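February, late evening

I spent most of today with the trial of the kitchen simulator from Saltedeo. Thanakorn Mahawong asked me to decide before the trial ends, and I have 6 days left. The installation was easier than with Dumemen, but the manual has many words I had to look up.

I opened the marble kitchen first, with the Franka arm beside the counter. 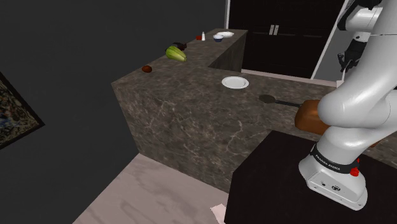 The marble kitchen in the Saltedeo trial, spatula on the counter.

I like that the things on the counter are ordinary ones, a plate, bread, a spatula. The licence costs 1636 for the year with five seats, and I am still not sure we need five. Chantharasri would take one, and I would take one. The hand camera view is included in the price, and for me this is the more useful part.
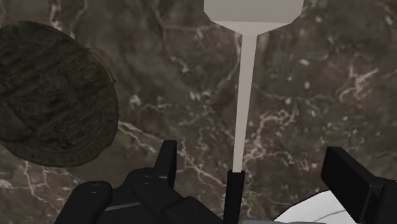

I wrote to their support at lunch to ask if we can bring our own objects, and also if the 72 ready tasks can be changed. No answer yet. My computer became very loud in the afternoon and I had to close everything else.

Tomorrow I must write the short report for Testen. I will ask for one more week of trial.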